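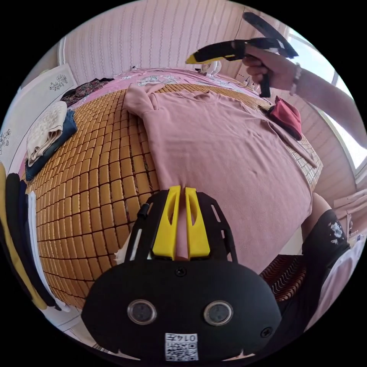
18 April 2026

The summer mat went on the bed last night, which in this house means the wardrobe gets done the next day. I have done it in that order for years. Mat first, because a flat, firm bed is the best folding table I own, and then the clothes come out on top of it.

For anyone new, the mat is the kind made of small bamboo tiles strung together. It rolls up for winter and lives upright behind the wardrobe door. I wipe it with a wrung-out cloth before it goes on and again when it comes off, and I don't let it get soaked, as the threads between the tiles hold water and then smell of it. I sleep straight on it from now until the nights turn. The pattern it leaves on your arm is gone by breakfast.

The reason I like folding on it is that nothing drags. On a duvet the garment sinks, you smooth one side and the other side ruffles, and you end up with a parcel that is fat at one corner. On tiles you can lay a sweatshirt out, run your palm from the neck to the hem and it stays where you put it. The lines between the tiles are handy too. I line the bottom hem up with one of them and I know the fold is straight.

Sweatshirts took up most of the morning. The pink one is the thickest thing I am keeping out, as it still gets chilly first thing, and I folded it the way I fold all of them:

Face up, neck away from you, both sleeves pulled out flat.
Left sleeve across the chest, then bent back down so the cuff points at the hem.
Same with the right.
Bring the sides in so they meet in the middle.
Hem up to just under the collar, then in half again.

I know most people start face down. Face down gives you a neater front and I did it that way for a long time, but I like to see the collar while I work, and I was forever turning things over to check for stains. If it is going in a drawer it makes no difference. If it is going on an open shelf where you see the front edge, do it face down.

A fleecy sweatshirt will not hold a sharp fold whatever you do, so don't press it. Pressing takes the softness out and it springs back within the hour. I give it one firm stroke and put it at the bottom of the pile, where the weight of the others can see to it.

I don't follow any system with a name. I had a go with a set of Clarketti drawer dividers last year and they were fine for socks and useless for everything else. They slide about when the drawer is half full, and a drawer in my house is always half full. They are in the kitchen now, keeping the tea towels away from the batteries. The folding board from Plalar was worse. It makes every shirt the same width, which sounds good until you try a child's T-shirt on it, or anything with a hood. I used it 6 times and passed it on.

The piles themselves go like this. Jeans and anything denim together, black things together, then colours, then whites. In practice I make one mixed stack as I go and split it when I get to the shelf, because if I try to keep four piles going on the bed one of them always falls into another. The stack goes by the headboard end and the unfolded stuff goes at the foot, and I work from one to the other. Anything I'm not sure of gets dropped to the side in a heap, and the heap gets looked at last, when I am tired and less sentimental.

I did count this year, as I said in December that I would. With the underwear left out, there were 121 pieces in the wardrobe and the two drawers under the window. 77 are staying. 10 need mending or a button, and I have put those in a bag on the door handle so that they annoy me. The rest is going, most of it to the charity shop and a few bits for rags. I had expected to keep more. A good part of what went was tops I had bought to go under other tops.

The mustard one stays. I have been on the point of giving it away every spring since I bought it and I always wear it the week after. The black layers are thinner than they were. I had far too many black long sleeves that were the same shirt at different stages of fading, and when you put them side by side in daylight it is easy to see which ones are finished. I would recommend doing that by a window and well before evening. Under the ceiling light they all look black.
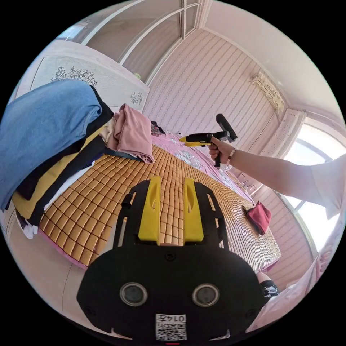 Someone left a comment under last spring's wardrobe post asking why I don't hang more, when hanging is quicker and there is a perfectly good rail. It is quicker. I hang shirts, dresses and anything with a collar that I would otherwise have to iron. But knitted and fleecy things grow when they hang. The shoulders get those little points from the hanger and the body gets longer, and it doesn't come back in the wash. I lost a good jumper to it. The same comment said jeans should be hung from the waistband, and I have nothing against it except that a pair of jeans takes up as much of the rail as two shirts do, and mine are just as happy folded in thirds.

The wardrobe has sliding doors, so I only ever see half of it at a time. This has more effect on how I put things away than I expected when we bought it. Whatever is behind the left door gets worn, because that is the side I open when I'm half asleep. So the left side is for now and the right side is for later, and twice a year everything crosses over. If you have ordinary doors that swing open you can ignore all of that and probably have a tidier life.

Winter things go into bags before they cross. I use the zip-up cloth ones from Hollis, the big size, and I don't fill them to the top. I tried vacuum bags one year. They save a lot of room but the coats came out with creases that needed a hot bathroom and two days on a hanger, and one bag had let its air back in anyway and was jammed against the shelf above. Cloth bags, a label on the zip, heavy ones at the bottom. Everything must be properly dry first. If I'm in any doubt I leave it over a chair for another night.

Cedar blocks go in with the wool. I rub them with sandpaper when they stop smelling of anything. I don't know how much good they do, but I have had no holes.

The bedding was last. The pink flowered sheet stays under the mat for the summer. I did try the mat straight on the mattress once and it shuffled down towards the foot of the bed all night. With a cotton sheet beneath it hardly moves, and I have something clean to tuck in at the sides. The winter duvet has gone to be washed at the launderette, as our Motorov won't take it. It says on the door that it will, and it did once, and then it walked halfway across the utility room floor.

It took from after breakfast until nearly three, with a stop for lunch. Last year it took a whole weekend, but last year I stopped to try things on. I would say don't. If you have to put it on to find out whether you like it, you already know you haven't been wearing it. The exception is trousers, which you should try on sitting down.

Still to do:

Shoes, which are under the stairs and have been since the new year.
The scarf basket.
Buttons on two cardigans and the hem of the grey skirt. I have the thread, I need to find the right needle.
Take the charity bags out of the hall before somebody unpacks them again.

I'll do the shoes next weekend if it rains. If it's dry I am doing the garden chairs, and the shoes can wait.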